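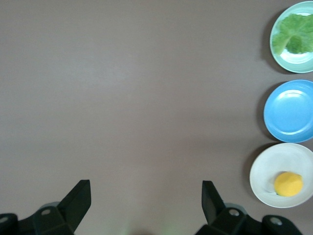
Notebook, tableware bench, Colevside workshop
December 2025

Setting out the column

Three dishes down the right side of the table today. Green plate at the top, blue plate in the middle, white bowl at the bottom. Lettuce leaf on the green, yellow round thing in the bowl, blue left empty. The rest of the table stays clear.

I have kept to small gaps between the dishes. With wide gaps last time the bowl ended up too near the front and I kept catching it with my sleeve. The bowl looks larger than the plates and sits a bit further to the left, so if you line up the left rims by eye you will push it too far over. Line up the middles instead and let the bowl come out where it comes out.

Lettuce

Went for one leaf, ruffled side out. It covers the top and right of the green plate and runs out of the picture on the right. The lower left of the plate is left showing, pale in the middle, so the leaf can still be told from the plate at a distance. Bright green on pale mint works better than I expected. I had it down in September as a pairing to avoid and have now crossed that out.

If anyone wants to try the leaf on the blue plate, do it as a separate layout and give it its own page. Please don't swap them halfway through and carry on under the same heading.

Table surface

The greyish-mauve top is staying. It is matt enough that the dishes give only soft shadows on their left sides. There are faint streaks across the width, lighter and darker, which I can live with. Grimora sent a sample card of other surface colours and the nearest match on it was too pink. Card is in the second drawer, under the tape.

Wipe the top with a barely damp cloth, side to side, then a dry one. No spray polish. Somebody used it at Starkness and they had to rub the whole top down again before it stopped shining.

Glaze

The blue plate is the shiniest of the lot. It picks up a ring of light along the inside of the rim and a soft highlight near the top of the well. I turned the lamp down one notch and moved it back by 10 cm. Left it there. Going further makes the inside of the white bowl look grey, and it is already slightly that way.

Bowl

The yellow piece goes toward the lower right of the bowl. It has a small darker mark near its upper right, so use that to get it back the same way round if it rolls. It does roll if you put it halfway up the side, so lower it in and let go at the bottom.

Order for Machala

They want the same three dishes for their own bench. Quote came in at 400 for the set with carriage and spares. I have asked whether the spares can be left off, as we have plenty on the shelf and could send some across. No answer yet.

To do

Label the shelf for the plates. The present label has curled up and says bowls.
Find the lid for the salad box.
Copy the lamp position on to the wall sheet.
Next layout: same column, blue plate at the top, green in the middle, bowl left where it is. Fresh leaf for that one.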